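# Sorting the snack cupboard before the cold weather

October 22, 2018. Quick one, kettle's on.
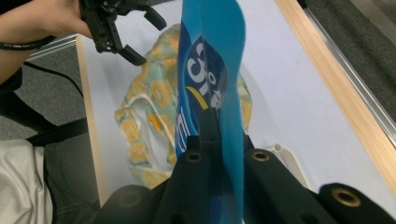
*Blue packet, top edge curling.*

Half-used bags are what kills a cupboard. Crumbs, stale stuff, moths if you're unlucky. My way of doing it, takes an evening.

## Empty it

Everything out. Everything. On the table, not the floor (dog). Bin whatever's soft, smells of cardboard or has been open since summer. Wipe shelves with warm water and a splash of vinegar, leave doors open till dry.

## Fold and close

1. Squeeze the air out from the bottom up. Gently with crisps.
2. Fold both top corners in to make a point.
3. Roll the point down, 2 tight turns minimum.
4. Peg it. Wooden clothes pegs fine, I got 16 from Zarudard market and still have most of them.

Foil-lined bags hold a fold. Thin clear ones don't, so put those in a jar or a tub with a lid. Don't bother with elastic bands, they perish and you find bits in teh oats.

## Put back

- Open things at the front, always
- Sealed things behind, oldest nearest
- Flour and rice down low, heavy
- Nuts in the fridge if you've got room

Write the opening date on a bit of masking tape. Fenna Van Hecke does hers straight on the bag in marker, which rubs off on shiny ones. Tape is better, sorry Fenna.

## How long

Crisps: a few days once pegged. Crackers: 10 days in my kitchen, less if it's damp. Dry biscuits a bit more. Soft crackers come back with five minutes in a low oven, let them cool before you jugde.

Next one in November, the freezer. Dreading it.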